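Anežka Ševčík
Aug 13, 2020

Thread on Pukeo, the household scene pack from Zullix for training and testing mobile manipulation policies in simulation. I have had an evaluation license since April. Long, sorry.

Our use case: two-arm mobile base, parallel grippers, pick and place on furniture and through doorways. Policies take camera input only. No depth. 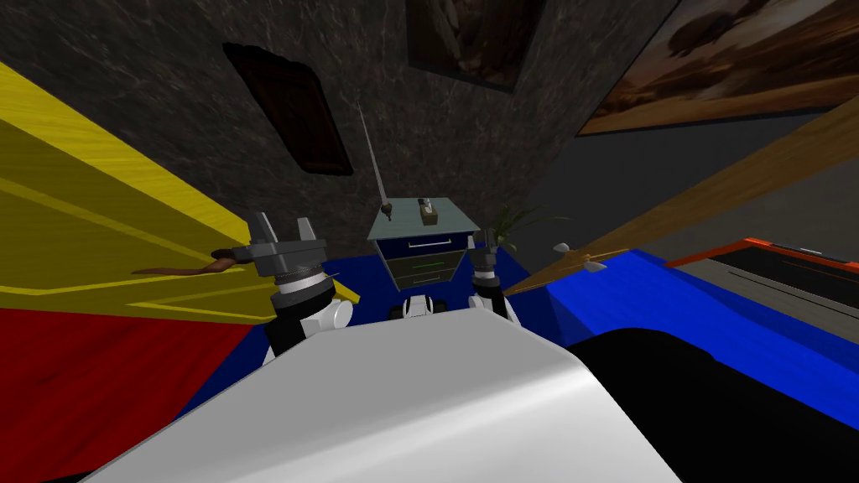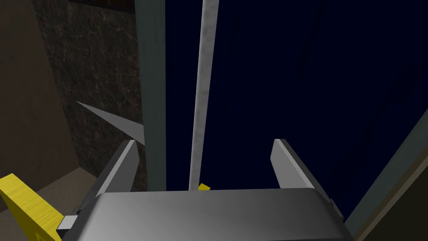
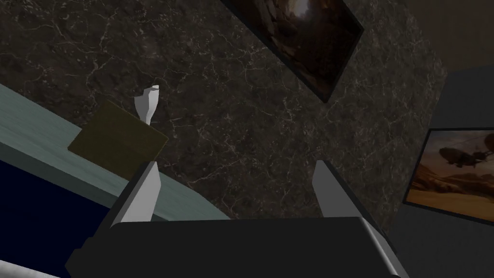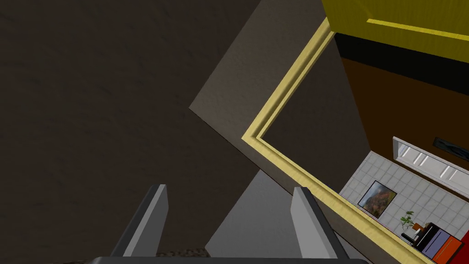

Pukeo ships 130 rooms as separate scene files, plus a script that joins them into apartments. You supply your own robot model. Each room comes with furniture, small props, collision meshes and a config file listing what may be randomized: surface textures, colors, wall art, prop positions, light direction. The texture swaps are aggressive. Veined marble can end up covering a whole wall behind a box with a little white cup-shaped prop standing on it, as in the third view, and the floor may come out in saturated blue as in the first. Your renderer settings carry over, your camera mounts carry over, your controller is untouched.

Install. The archive unpacks into one folder, the import script runs from the command line, and it wants exact library versions. It does not check for them. If the versions are wrong you get rooms with no collision on the furniture and no error message. I lost most of a day to a base that drove through a bed.

Fix for the above: run the import with the verbose flag and search the log for "skipped mesh". If there are any hits, rebuild the environment from the requirements file they provide and start over. Do not try to patch a half-imported room.

Visual variety is the reason to buy it. Our previous pack (in-house, built by me, no complaints accepted) had beige walls, beige floors and a wooden table. Policies trained on it were very good at beige.

With Pukeo at full randomization, the same grasp policy had to stop using background color as a cue. Training took longer to converge. Transfer to the lab bench was better. I will put numbers up when I have run it with more seeds, so treat that as a working impression.

Textures are assigned per surface, with no regard for what the surface is. Stone on walls, wood grain on things that would never be wood. Some people on our team found this ugly. It is ugly. It is also the correct setting for training, and there is a "plausible" mode if you need to show the result to a customer.

Use plausible mode for evaluation too, at least for a subset. A policy that only ever sees saturated panels gives you a success rate you can't map to anything.

Collision meshes. Large furniture is fine. Drawers are articulated, handles have real geometry, and a gripper can hook a handle from the side without the mesh ballooning out. I checked nightstands, desks and kitchen cabinets by hand.

Small props are less good. Anything thin (rods, sticks, spoons) has a convex hull fatter than the visible mesh. The fingers close, contact registers, and there is visible air between pad and object. For a camera-only policy this is bad supervision. The picture says no contact and the reward says grasp.

Zullix support confirmed it and sent me a parameter to tighten the hulls. It costs simulation speed. On the thin props I think the trade is worth it; on everything else leave the default.

Hinges: door and drawer friction is one global value. You can override it per joint, but the override is read once at load. If you want friction randomized per episode you have to reload the room. This is the single most annoying thing in the package.

Speed. On our workstation I can run 18 rooms in parallel with wrist cameras and the head camera enabled before rendering becomes the bottleneck. Physics alone goes well past that. Apartments built with the join script are heavier than the sum of their rooms, and I have not found out why. Support is "looking into it".

Doorways. Trim has collision, with the stepped profile modeled. I was glad to see it. Half the packs I have tried treat a doorway as a rectangular hole in a plane, and then the real base clips the real molding on the first run.

Wrist cameras at odd angles will look straight through a doorway into the next room, and Pukeo renders what is there: tile, plants, boxy things lined up far off. Good. Older packs cull the neighboring room and you get a gray void, and the policy learns that a void means doorway.

Cameras. Whatever you mount, check the wrist views before you launch a long run. With our first mount position the gripper body took up too much of the lower image, and with the fingers open the useful area was the gap between them and whatever happened to be behind it. I moved the mount back and tilted it. The pack has a preview tool that dumps one still per camera per room. Use it.

The preview tool ignores your resolution setting. Known bug.

Task files. You get starter tasks (pick, place, open, close, carry to another room) written as plain text config. They are readable and easy to copy. Success conditions are naive: "object within bounds of target". An object lying on its side on the target passes. If upright matters to you, add your own check.

Resets are clean. I ran more than 600 episodes back to back on the carry task and had no objects leaking from one episode to the next, no drift in furniture position, no memory growth. After the collision mess on day one I expected worse.

Determinism: same seed, same room, same machine gives the same layout and textures. Same seed on a different machine gives the same layout and different textures. Log the texture list with each episode if you need to replay elsewhere.

Comparison, short. The Adov pack has fewer rooms, nicer lighting and better small-object physics. Its textures are close to fixed. If your work is tabletop grasping of small parts, look at Adov first. If the robot moves through rooms and the background changes constantly, Pukeo.

The Valtonen plugin works on top of either and adds sensor noise and motion blur to the cameras. I use it with Pukeo. Order of operations matters: load the room, apply the texture set, then attach Valtonen. The other way around it silently drops the blur on the wrist cameras.

Licensing is per seat with 2 machines per seat. A render node counts as a machine. A container on the same node counts as another machine unless you pass the host ID through. The documentation mentions this in a footnote on the last page.

Documentation in general: accurate, short, badly ordered. The section on joints comes before the section that explains how a room file is structured. Read it back to front.

Things I would like in the next release:
- friction override per episode
- tighter hulls on thin props by default
- import script that fails loudly
- preview tool that reads the config it is given

Not tested: deformable objects, liquids, anything outdoors. The pack lists cloth as experimental and I have left it alone.

We are renewing. One seat for training, one for evaluation. I will add to this thread when the doorway runs finish.

Scripts for the log check and the texture list dump are small enough to paste. Reply if you want them.

Comments

Veikko Manninen
The skipped mesh thing got us too. In our case the floor went and the robot fell forever at a constant reward. Please paste the log check.

Anežka Ševčík
Pasted under the install post. It only catches static meshes. Articulated ones you have to look at.

gripforce_k
Did you try the tighter hull parameter on mugs? Handles came out solid for us with the default.

Anežka Ševčík
Same here. Tight hulls open the handle up, but only if you re-import the room afterwards.

mlund
How does plausible mode choose materials? Is there a list somewhere or is it hardcoded

Veikko Manninen
@mlund there is a materials file next to the room config, you can edit it. Back it up first, the updater overwrites it.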